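Notov Review of Household Materials
September
By the Lilgate Surfaces Group
Reading time: 2 minutes
We use cookies to improve this site. Accept / Settings

3.2 Test surfaces and wear protocol

Tabletops were sourced from a single supplier, Sivham, and cut to a common width before finishing. Grain direction was kept parallel to the long edge in all cases. Each top received one of two finishes, a hard wax oil or a water-based varnish, and was left to cure for 23 days at room temperature before any contact testing began.

Wear was applied with a weighted felt pad moved across the grain. One cycle consisted of a forward and a return stroke. Gloss was read before the first cycle and again after every 200 cycles, up to the point at which the reading fell below the threshold set by Alemayehu for domestic furniture. The longest run in the series reached 835 cycles. Pads were replaced between runs, and felt dust was removed with a dry cloth. 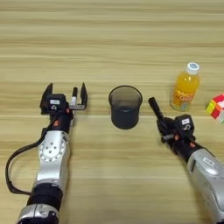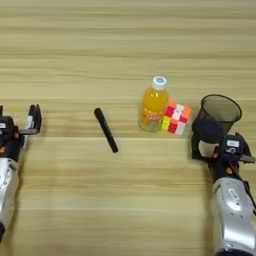
Figure 2. Light wooden tabletop with horizontal grain, two views.

Pale tops present a known problem for gloss measurement. Light and dark bands in the grain reflect differently, and a shift of a few millimeters between readings can produce a change larger than that caused by the wear itself. To limit this error, a card template was taped to the underside of each top and folded over the edge, so that the meter returned to the same spot. Readings taken without the template were dropped from the analysis.

Varnished tops lost gloss slowly at first and then at a steady rate. Oiled tops showed an early drop followed by a long flat period. The early drop was greatest where the oil had been applied in a thick coat, and a second buffing before curing reduced it. Differences between tops with the same finish were small compared with differences between finishes, and the results are therefore pooled in Section 4.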